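Home | Projects | Design & Materials | Student Work | Contact

Reading time: 3 minutes

Worn Edges: A Semester With Painted Blocks and One Good Tabletop

Student report by Malcolm Goodall
Sun 2 January

I came into the materials course wanting to build a chair, as I think most people do, and ended up spending the whole fall on painted blocks. I don't regret it one bit! My question was a simple one: what does ordinary handling do to a painted toy block, and which parts of it show the handling first?

The blocks were the little cubes from a Lillska set that had already been through one family (mine, I should say, and my sister was not gentle with them). I sanded a few back to bare wood and repainted them, and left the others just as they were so I would have something to compare against. Cyril Ellwood, who was my bench partner, kept the logbook, and his handwriting is the reason I can still make sense of October.

How the handling was done

Each block was lifted, set down and slid a short way along the table, 60 times in a sitting. By the end of the term the most-used block had gone through 2,300 lifts. We had planned on 2,000 and then kept going, partly out of curiosity and partly out of stubbornness. After every sitting we wiped the block with a dry cloth and wrote down anything new we could find on it.

The table matters more than I expected. We started on a rough workshop bench, and it chewed up the bottom edges so fast that we threw out the first 236 lifts and began again on the smooth Stosetti table in the side room. I grew very fond of that table, and the grain gave us a nice warm background for looking at color.

What we found

Corners and edges came first, every time. The flat sides held their color a good while longer, and the gloss paint hid small marks far worse than the matte did, so I would choose matte again without thinking twice. The top faces were a surprise to me, with little scuffs and specks turning up there well before the sides had much to show.
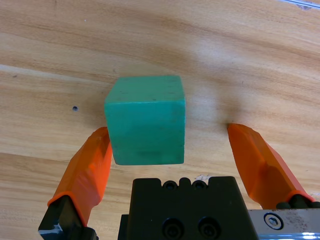 What I would do differently

I would weigh the blocks before and after, for one thing. I would also paint every block from the same can, as two of our greens never quite matched and it made the color notes a headache to compare. Cyril wants to try a wax finish in February, and I have promised him the last of the bare cubes.

Related projects

Udance: A Folding Floor for Small Rooms
The Cheetham Stool, Rebuilt
Three Ways to Finish a Pine Shelf
Notes on Milk Paint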